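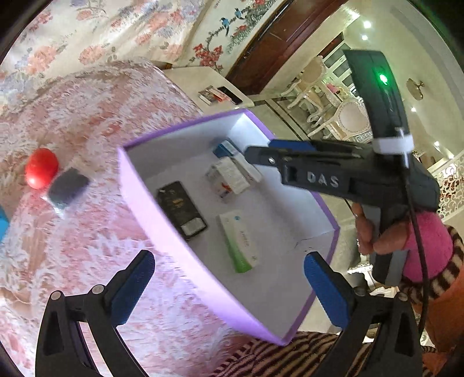 Open storage box with purple walls and a white interior, packed with small cartons.

Drallon Stacking Storage Box, 40 Liter
Sold by Brotbridge Moving & Storage Supply

The Drallon 40 is a mid-size lidded box for household moves, classroom pack-ups and summer storage. It holds a shelf of paperbacks or the contents of two desk drawers, and one adult can carry it full. The lid is included and ships nested under the box.

Teachers who have to clear a room by the end of June order this size most often. It fits under a standard student desk with the lid on, so filled boxes can stay in the room while the floors are waxed. For families sending things ahead by air or by freight, check your carrier's size limits before you order. Limits differ from one carrier to the next, and we can't check them for you.

Details
Capacity: 40 liters
Stack height when filled: 3 boxes
Maximum load per box: 19 kg
Lid: snap-on, with two holes for cable ties
Label area: one short side
Sold: singly or by the case

Packing notes
Put books flat on the bottom and lighter things on top. Wrap electronics before they go in and keep each cord with the machine it belongs to. Small loose items such as batteries, chargers and sewing supplies travel better in zip-top bags. Liquids should be bagged on their own and kept out of any box that holds paper.

Do not stack filled boxes on an unfilled one. The lid will bow in the middle and may come loose at the corners.
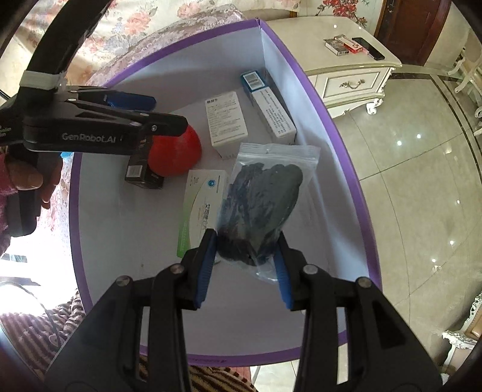 Zip-top bag with a dark bundle inside, at the storage box.

Cleaning
Wipe with a damp cloth and mild soap. Let the box dry with the lid off before you nest it for storage. Do not put it in a dishwasher. Tape residue comes off with cooking oil and a paper towel.

Shipping
Orders leave our Kiltisine warehouse within 3 working days. Case orders for schools go by truck and need someone on site to sign. The Paredes store keeps single boxes on the floor and will hold them for pickup until closing at 6 p.m. the next day.

For orders of 1000 boxes or more, ask for a quote through the school and office desk. Please include the delivery address and say whether the building has a loading dock.

Returns
Unused boxes can be returned with their lids to either location. We do not take back boxes that have been written on or taped. If a box arrives cracked, send a photo of the damage and the shipping label, and we will replace it.

Replacement lids are listed under Drallon Parts. Lids for the 40 do not fit the smaller Drallon 19.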